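3.2 Where the laundry waits

What surprised us most in the Wandwood visits was how much the container matters! We had gone in to look at sorting habits, and we kept coming back to the spot on the floor in front of the drum (Figure 2). 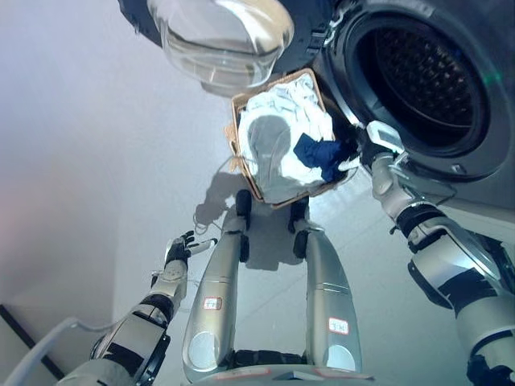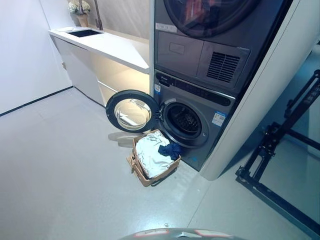 Figure 2. Laundry at an open front-loading washer: in a wicker basket (first) and in a cardboard box (second).

Of the 823 diary entries, 29 mention a box used in place of a basket, and these are a delight to read. One writer kept a box for towels only — every Thursday, without fail. Kerr's term "holding place" fits them well, and we use it from here on for any container that stands between the hamper and the machine.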